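Stöcker distillery to release first rye whisky

October 17, 2018

The Stöcker distillery will put its first rye whisky on sale next month, after a limited run was shown to trade visitors at the distillery in August.

The whisky is called Momow and was distilled from malted and unmalted rye grown on two farms near the site. It has been bottled at 46% ABV, without chill filtration and with no added colour. A single batch has been made, from 30 casks, most of them new German oak. The rest had held a sweet red wine before they were filled.

Head distiller Henrike Engelhardt said the spirit was slower to come round than the single malt the distillery is better known for.

"Rye is sticky in the mash tun and it foams in the still, so we lost a good part of the first season learning how to run it," she said. "By the second year we had a cut we were happy with. The wine casks were a late decision — we wanted something softer next to the spice."

Wolfram Hinrichs, who looks after the warehouse, chose the casks together with Engelhardt. Six further casks were held back and will stay where they are for at least another three years. No decision has been made on whether they will be bottled one by one or put together.

Momow will cost 189 euros for a 70 cl bottle. A smaller 20 cl bottle will be sold only in the distillery shop, with a limit of 2 per customer. Orders from outside Germany will be handled by the importer Trikance, which already carries the gin and the standard malt.
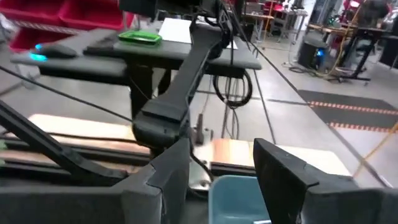 Babak Jalali, who buys for Trikance, said around 40 shops and bars had asked for stock so far, and that not all of them would get the full amount they wanted. Allocations will be confirmed by email before the end of the month. Shops that took the peated malt last year will be served first.

The distillery also said that its coffee liqueur, Gikomia, will return in the spring with a new label and a slightly lower sugar content. The recipe is otherwise the same. Production stopped last winter when the supplier of the coffee changed hands.

Managing director Ottmar Thiele said prices for the rest of the range would stay as they are until the new year. The distillery shop is open in the afternoons, and tastings of the rye can be booked by telephone. Tours continue as usual, apart from the malting floor, where repairs are still under way.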